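Chapter 7
Ceilings and Light in Working Rooms

In this chapter you will learn:
how a ribbed metal ceiling is built and held up
why the direction of the ribs matters for the lamps
how white surfaces help to share the light
how to make a simple ceiling survey

7.1 Looking up

When people are asked to describe a room in which they work, they speak first of the floor, the tables and the doors. The ceiling comes last, and often it is forgotten. Yet the ceiling carries the lamps, it keeps the heat in or lets it go, and it decides how much noise comes back to our ears. In Chapter 6 we studied floors and the loads they carry. Now we turn our eyes in the other direction.

Many small workshops, storerooms and training rooms are placed inside larger metal buildings. In such rooms there is often no plaster and there are no tiles. The metal panels themselves are the ceiling, and everything that hangs there can be seen and reached with a ladder. For a student this is good luck – the parts that are hidden in an office are here open to study.

A ribbed panel is a thin sheet of metal that has been pressed into long folds. A flat sheet of the same thickness would bend under its own weight. The folds make it stiff along its length, but across the folds it stays weak. For this reason the panels need beams under them, and these beams must cross the ribs. If you remember only one rule from this section, let it be this one.

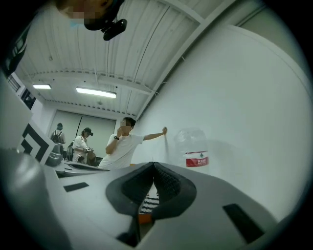 Figure 7.1 White corrugated ceiling with a steel beam and two fluorescent lights. A large plain wall stands at the right.

In Figure 7.1 the ribs run diagonally towards the back of the room, and the white beam crosses the view from the upper right. Compare also the two lights. One is shorter and one is longer, and both are mounted on the ceiling surface. A lamp on the surface takes away very little height from the room, but it can also give glare to a person who must look up during the work.

7.2 The colour white

White paint is the cheapest lamp you can buy. A pale wall sends back a large part of the light that falls on it, and so the shadows on a bench become softer. A dark wall keeps most of this light for itself. Before you add a new fitting, clean the walls and the fittings you already have, and then measure again.

The Tistholm training hall, which we will use as our main case in this chapter, was repainted one October. It has 117 ceiling panels and a floor of 3,743 square feet. Its plan is printed at the end of the chapter, together with the light readings taken at bench height on a Thursday afternoon.

Words to know
Rib: a raised fold in a metal sheet.
Span: the distance between two supports.
Glare: light so strong that it disturbs the eye.
Fitting: the holder of a lamp, with its wires and cover.

Before you read on
Choose a room that you know well. Without going there, draw its ceiling from memory and mark every lamp and beam. Then visit the room and correct your drawing with a pencil of another colour. Keep both versions, you will need them in Section 7.4.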